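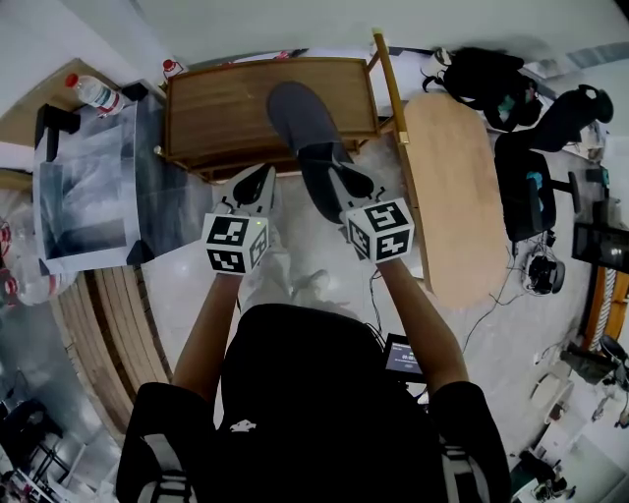
How to Tidy a Hallway Floor, Starting with the Shoes

Every house I have lived in has had one stretch of floor where things land and stay. A shoe comes off on the way in, a bag gets dropped, and before the week is out you are stepping over it all with a cup of tea in your hand. If your walkway has reached that point, take heart! It is a job for one afternoon, and a pleasant one if you go at it in the right order.

What you will need

A soft brush, a damp cloth, an old towel, a box for things that belong in other rooms, and a low cabinet or a shelf for the shoes. I keep a bottle of water within reach too, as it is thirstier work than you'd think.

Step 1: Pick up the shoes

Always begin with the shoes. They are what you trip over, and they hide half the floor. If one has ended up sole-up, as the dark grey one had by our cabinet, leave it that way for a moment and look at the bottom. Brush any grit out of the tread onto the towel before you turn it over.

Lift each shoe by the heel. The heel is the stiffest part and it keeps its shape, where the tongue and the laces will stretch over time. My friend Mircea Ene mended shoes for years and used to wince whenever he saw me pick one up by the laces – I have never done it in front of him again.

Step 2: Pair them and put them away

Stand each shoe beside its partner, toes to the wall, and see what is left over. Pairs you wear every week go at the front of the cabinet. Anything that hasn't been out since August can go at the back or up to the bedroom closet. Damp shoes should wait on the towel overnight with some crumpled newspaper inside.

A cabinet on short legs is a great help in a hallway, because you can get a brush right underneath. Do that now, while the floor in front is clear.

Step 3: Deal with the tall and the flat

Poles, boards and spare tabletops are the awkward customers. A pole leaning at a slant takes up far more room than one standing upright in a corner, so straighten it and tuck something heavy against the foot. A loose tabletop is safest flat on the floor if you have the space, well to the side of where people walk. If you must stand it on edge, put a folded blanket under it and another behind.

Step 4: Coil the cables

Gather any cable in loose loops as wide as a dinner plate and tie it with a scrap of ribbon. Please don't wind it tightly around your elbow, however tempting that is. Bags and backpacks can go up on hooks once you have emptied out the old receipts.

Step 5: Wipe the tiles

Sweep toward the door, then go over the tiles with the cloth wrung out well. Light grey tile is forgiving about dust but shows every drip, so dry it with the clean end of the towel and let it be for ten minutes before you walk on it in socks.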